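Cleaning cream-colored plastic without ruining it

By Auður Kirkegaard
Filed under: Household, Cleaning

Every March somebody sends me a link to a list of 1001 cleaning hacks, and every March at least a dozen of them involve baking soda. I don't believe most of them. Pale plastic gets gray for dull reasons: skin grease, fine dust, and old soap that was never rinsed off. You can deal with all of that at the sink.

Yellowing is a different problem. If the plastic itself has changed color from sun or age, washing won't bring it back, and I have yet to see a paste that does much besides make the surface rough. Try the steps below first. If it's still yellow afterward, live with it.

What you need

A bowl of warm water
Plain dish soap, whatever brand is cheapest
Two soft cloths
An old soft toothbrush
A pencil eraser (optional, see step 5)

Skip the melamine sponge. It works by sanding. It will take off the mark and the finish with it, and the dull patch picks up dirt faster than before. Thibault Gautier swears by his and we have stopped discussing it.

Steps

1. Knock off the dry dirt. Tap a dustpan over the trash and wipe it with a dry cloth. Adding water to a pan full of dust makes paste, and the paste goes straight into the corners.

2. Wash the flat parts. One squirt of soap in the bowl is plenty. People use far too much and then wonder why the thing feels sticky the next day.

3. Go over the handle separately. It is usually the dirtiest part of a dustpan and the one people forget. Work the toothbrush along any lip or edge, and where the handle runs into the rim.

4. On anything with a pattern, brush lightly and follow the lines. A faint pattern hides grime well, so check it against a window before you decide you're done. Tall things should be washed lying down on a towel. If there's a base, lift the piece off only if you're sure it was made to come off.

5. For scuffs, try the eraser somewhere out of sight first. It gets rid of shoe marks more often than not. Ink, in my experience, stays.

6. Rinse in clean water, twice. Dry with the second cloth and leave everything out for an hour before it goes back in the closet.

What about bleach?

Snædís Ingvarsson wrote to say that a capful of bleach did wonders for her laundry scoop. Maybe so. I tried it on a Blomqvist storage box and couldn't tell the treated half from the other one after 26 minutes, except by the smell. If you want to try it anyway, read the label, open a window, and never mix it with another cleaner.

How often?

Product labels like to say weekly. I wash the dustpan 4 times a year and wipe it in between, and it looks fine to me.
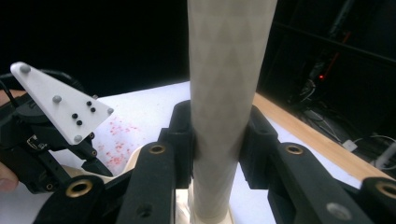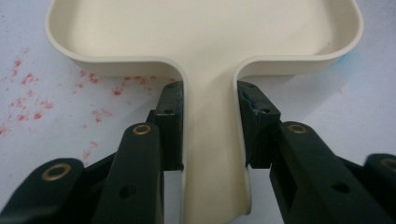 The patterned tube upright on its base, then the pan lying flat on the white surface.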